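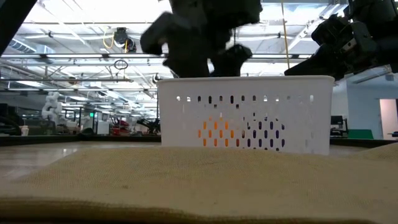
*White slotted basket, beige cloth*

So I've been using the Nullura jog cart seat since January and I'm finally ready to say something about it. Short version: my back loves it, my wallet less so! I paid $124 with shipping, and the old foam pad it replaced was maybe the worst thing in our barn.

I jog 17 miles on a busy morning (two Standardbreds and a very opinionated mare), and the gel stays put even when she hops at the far turn. The straps took me a couple of tries, and the buckle sits right where your coat bunches up, so thread it from the left.
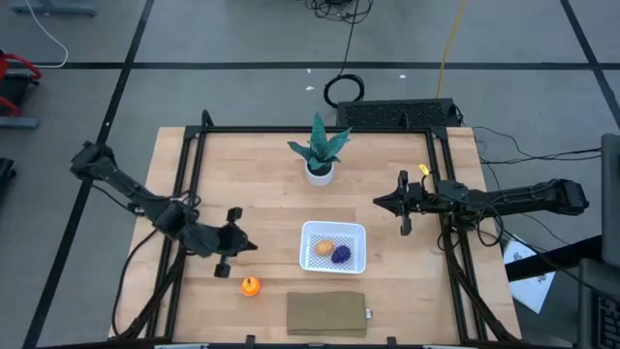 *Spiky potted plant on the wood table*

My one real gripe is the cover. It holds on to mud, and the zipper is tiny, a pain with cold fingers. Ott Kivi at our track runs the Harkumance seat, which has a nicer zipper but feels hard as a bleacher to me. He's a lot lighter than I am, so take that how you like.

Four stars. I'd buy it again, and I'd get the spare cover with it.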